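Inicio > Proyecto Trekano > Recogida en viviendas > Lista de revisión, dormitorio

Lista de revisión de seguridad y calidad. Tarea: prendas sobre cama
Revisa: Delia Gallardo
Fecha: 7 de julio de 2022
Piso: Ullby, dormitorio
Pinza: 017
Copia para: Lucie Chan

Antes de entrar en materia, gracias a quienes nos dejasteis pasar media mañana metidos en el cuarto. He marcado cada punto con SÍ, NO o PENDIENTE, y me he permitido comentar donde hacía falta (y en alguno donde quizá no tanta, ya me conocéis).

1. Carcasa y tornillos apretados antes de empezar: SÍ.
Pasé la llave por todos. El central pedía un cuarto de vuelta, que ya es costumbre suya.

2. Dedos amarillos sin grietas ni rebabas en las ranuras: SÍ.
Pasad la yema por el canto interior, despacio. Con tela fina cualquier rebaba engancha un hilo, y luego nos cuesta una disculpa y una camiseta.

3. Lentes limpias: SÍ.
Paño seco, por favor. El líquido del bote de Niazi deja velo y el velo sale en todas las demostraciones del día.

4. Correa ajustada y sin cabos sueltos: PENDIENTE.
El velcro va perdiendo fuerza. Aguanta, pero quiero cambiarlo antes de la tanda de septiembre.

5. Mascarilla puesta durante toda la sesión: SÍ.

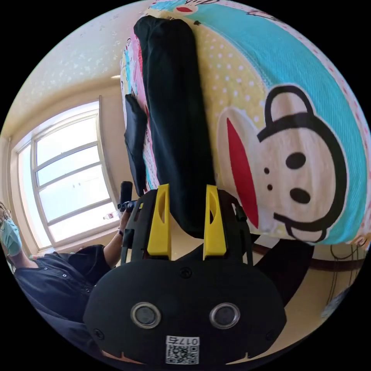 6. Agarre de la tela por el extremo, con cierre completo: SÍ, con comentario.
El método que estamos probando pide que la persona cierre la pinza, espere un instante y sólo después levante. Parece una tontería, pero en la comparación que hicimos en Flaravitz las demostraciones con esa pausa dieron políticas mucho más estables que las que iban de corrido. Con el conjunto completo, 2,339 demostraciones, el brazo soltaba la prenda a medio camino bastante menos, y casi toda la mejora venía del momento del cierre. Así que paciencia, aunque al cabo de una hora el cuerpo pida ir más deprisa.

7. Muñeca neutra, sin forzar el giro: NO en las últimas repeticiones.
Lo pongo en rojo con cariño. Cuando una se cansa, dobla la muñeca en vez de mover el codo. Descanso obligatorio cada 15 minutos, y digo obligatorio. Si hay hormigueo, se para y se me avisa, que las repeticiones que falten se hacen otro día.

8. Zona de paso libre alrededor de la cama: SÍ.
Probad el recorrido entero con la pinza en la mano antes de grabar, incluido el paso hacia atrás. Es el que siempre se olvida.

9. Iluminación estable: PENDIENTE.
La luz del día nos cambia la exposición según hacia dónde mire la cámara. Lucie sostiene que esa variación le viene bien al entrenamiento y puede que tenga razón, pero me gustaría comprobarlo con dos tandas separadas, una con la persiana bajada y otra sin ella, antes de escribirlo en ningún informe.

10. Fondo variado y anotado en la hoja: SÍ.
Anotad siempre lo que queda debajo de la prenda, aunque os dé pereza.
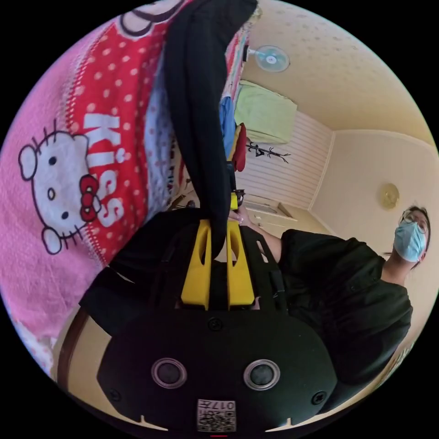
El punto de los fondos merece un párrafo aparte, y perdonad que me extienda. En las primeras pruebas de Trekano usamos siempre una mesa lisa, y el modelo aprendió a buscar el borde de la prenda por puro contraste. En cuanto lo llevamos a una cama de verdad se perdía con cualquier dibujo. Desde entonces la ropa de cama se queda como esté en cada casa, y lo de Ullby nos viene de maravilla: una tela negra sobre una manta rosa con la cara de Hello Kitty y una banda roja de lunares tiene bordes falsos por todas partes, justo lo que queremos que el modelo aprenda a ignorar. Apuntadlo como «estampado grande, contraste alto». No hace falta más detalle en la hoja.

11. Mano libre alejada de las puntas durante el cierre: NO.
Es el punto que más me preocupa. Ayudar con los dedos está permitido para presentar la tela, pero antes de apretar la mano se retira. Los dedos de la pinza son de plástico y no van a romper nada, aunque un pellizco sí se lo lleva una. Además, una mano pegada a las puntas ensucia la demostración: el brazo, cuando le toque repetirla, no tendrá quien le acerque la tela. Las repeticiones afectadas se etiquetan como «asistidas» y se entrenan aparte.

12. Copia de los datos verificada antes de salir del piso: SÍ.

13. Etiqueta de la pinza legible: SÍ.
Si se despega, no escribáis el número a mano encima. Pedidme otra.

Resultado: APTO CON OBSERVACIONES. Quedan abiertos el 4, el 7, el 9 y el 11. Los de manos y muñecas los repasamos juntas antes de la próxima tanda, con calma y con café. La correa nueva ya está pedida.

D. Gallardo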